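**Ledine project: progress report to the Treloar program office**
Reporting period ending November
Work package 2, household manipulation from demonstration

## 1. Status

Work package 2 is on schedule. The kitchen site at Teltbridge is in use for data collection and evaluation, and the first policy trained only on Teltbridge demonstrations has been run on the arm. Work package 3 (transfer to a second kitchen) hasn't started and depends on a decision requested in section 5.

Spending is within the approved budget for the period. The one unplanned purchase was a replacement set of gripper fingertips.

## 2. Setup

The task family for this period is dish handling between a countertop and an open dishwasher. The target object is a dinner plate. The spoon task is trained separately and is reported only briefly below.

We kept the ordinary contents of the counter in place during collection. Earlier work in our lab used a cleared table, and policies trained that way lost accuracy when unrelated objects came into view. At Teltbridge the back of the counter holds jars, cups, pitchers and an electric kettle, and the working area is the open wood in front of them. 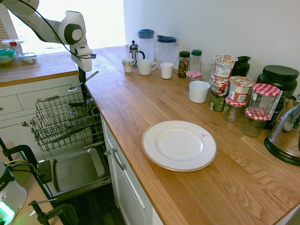 *Figure 1. Teltbridge counter with the plate in the working area, lower dishwasher rack pulled out, arm over the rear edge of the counter.*

Small changes among the background items are allowed between episodes. Cups and jars may be moved by hand, and their positions aren't recorded. The plate position is drawn from a printed list before each episode, and the operator places the plate to match.

Daylight from the window is a known source of error. Strong light washes out part of the fixed camera view, and the exposure setting that protects the window region makes the dishwasher interior too dark to use. We chose to expose for the counter and accept the loss near the window. No target object is placed in that region.

## 3. Method

The policy takes images and joint positions as input and outputs short sequences of arm motions. The change made this period is in how those sequences are joined. In the previous version each new sequence replaced the old one outright, which produced a visible jerk at the switch. The current version, called Natulport in our code and internal notes, blends the overlapping part of the two sequences and gives more weight to the newer one when the images have changed sharply between them.

Natulport was compared with the previous version on the plate task. Each version was given 30 trials from matched starting positions, and the order was mixed so that changes in daylight wouldn't favor either one. A trial ends when the plate is released, when the arm exceeds its force limit, or when the operator stops it.

## 4. Results

Natulport had fewer force-limit stops than the previous version. Most of the gain came in the approach to the dishwasher rack, where the old switching behavior tended to push the fingertips into the wire. Time per trial was slightly longer. We consider the trade acceptable at this stage.
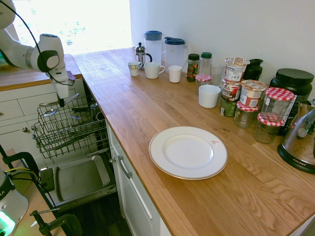

*Figure 2. Gripper pointing down, fingertips just above the upper rack.*

Three failure types remain:

- The grasp on the plate rim is too shallow and the plate slips during the lift.
- The arm hesitates above the rack and doesn't commit to a descent.
- The gripper closes on a rack wire instead of the spoon (spoon task only).

The second type is the most frequent. It occurs more often with the upper rack than the lower one, and we suspect the demonstrations contain too few approaches at that height. Additional upper-rack demonstrations are being collected now. The shallow grasp appears to depend on fingertip wear, and the comparison will be repeated with the new set.

## 5. Next period and decision requested

Planned work is the repeat comparison, retraining with the added demonstrations, and a first test with the operator out of the room but on the remote stop. Saturday sessions will continue while the site is free.

We ask the program office to confirm whether the second kitchen for work package 3 must have a different dishwasher model. A different rack spacing would give a stronger test of transfer, but would require 2 additional weeks for collision checks. We need the answer before the site agreement is signed.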